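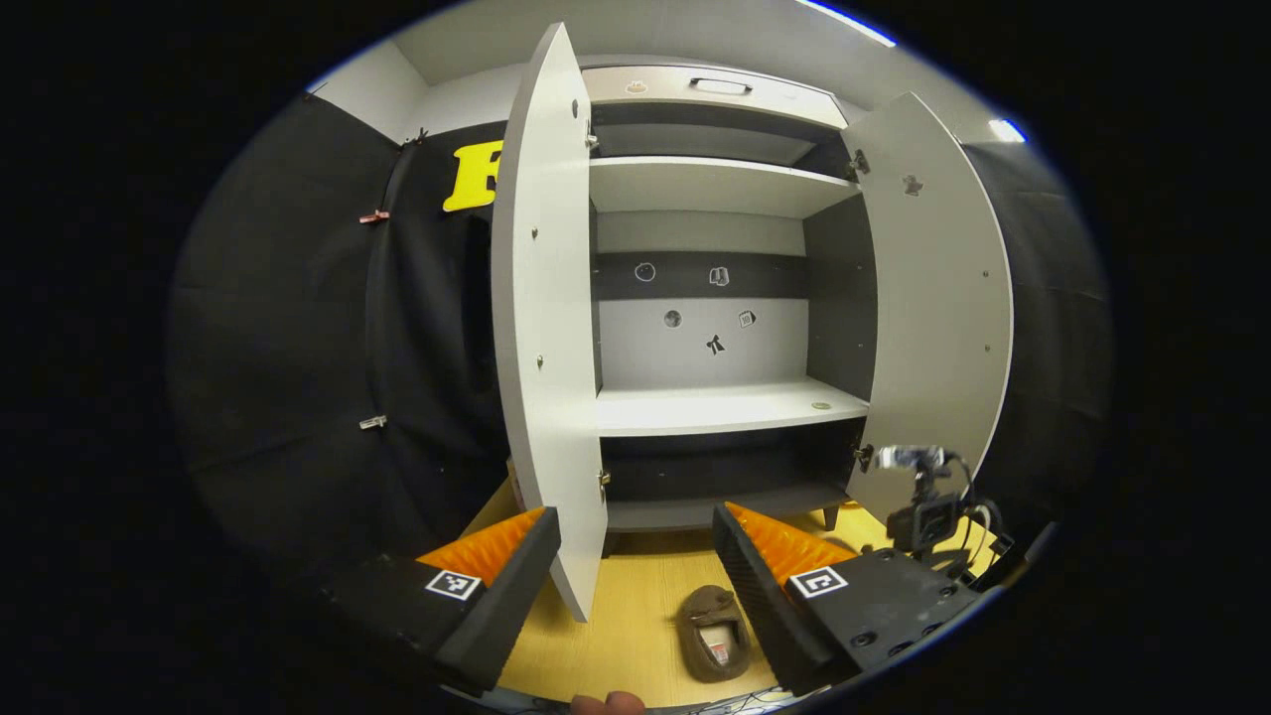
Stirside's robotics workshop has settled its equipment plan for the coming year, and the big surprise is how much of the money is going on small things! The group wants to teach machines everyday household jobs, and it had been saving towards one large robot arm. Instead, it will buy a set of hand-held grippers first and leave the arm until later. Cupboard work is high on the list of jobs, with both doors standing wide open and the black fingers, tipped with ribbed orange pads, coming in low towards the shelves. Each finger carries a square black-and-white marker, and spare printed markers have been given a line of their own in the budget, next to cables and replacement pads.

Waldemar Kozłowski, who drew up the plan, is delighted with how far the money stretches. "We had quotes for one arm that would have swallowed the lot," he said. "Now we can have several people working at once, and there is still something left for storage and computers."

The first order, placed with the supplier Culard, covers 15 grippers and 40 pairs of soft pads. A second quote, from Hondurton, came with a longer guarantee but a later delivery date, and the group was keen to be up and running by July.

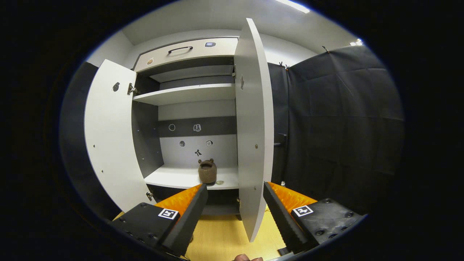
Gripper jaws held wide in front of the open cabinet, with a brown bear-shaped container on the shelf.

Furniture turned out to be the cheap part. Hamdia Kahsay, who looks after the practice areas, has set aside money for more cabinets, stickers and black curtain fabric, plus a box of clips for hanging it. She would like drawers in different sizes next, and perhaps a low kitchen unit – second-hand if one can be found.

The plan also allows for up to 122 hours of paid recording time before the arm is looked at again. Tokarz has offered a demonstration model for a fortnight, and the group will use the loan to check power, floor space and noise before asking for a firm price.

Anyone with a sound cupboard or chest of drawers to pass on can leave a note for Hamdia at the Stirside front desk.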